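Korden Console Table with Nesting Side Table

The Korden is a long, plain console table in a light oak color, made for guest rooms, studio apartments and home offices. It has a thick top and wide panel legs that go all the way to the floor. The matching side table tucks underneath when you don't need it and pulls out to use beside a bed or chair. It has an open lower shelf for books, a bag or a folded blanket.

The console is 51 inches long. The side table ships in its own carton, so each order arrives in 2 boxes. Total weight is 43 pounds.

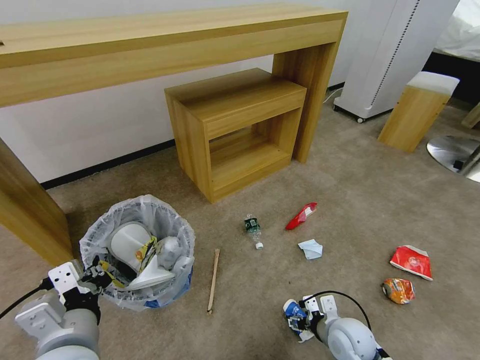
Both pieces can stand on carpet or hard floors. On thick carpet, lift the side table instead of dragging it. Wipe with a damp cloth and dry right away. Do not use wax or scouring powder. Sticky spots from drinks or food wrappers come off with warm water and a drop of dish soap.

Assembly takes one person with a Phillips screwdriver. Screws, wall strap and felt pads are in the smaller carton.

The Korden is sold by Famstead and can be seen at our Billbridge showroom. Orders placed by 15th January ship from the Buckley warehouse at the old delivery rate. Hotels and student housing can ask for a quote on larger orders. Spare leg panels and hardware packs are sold separately.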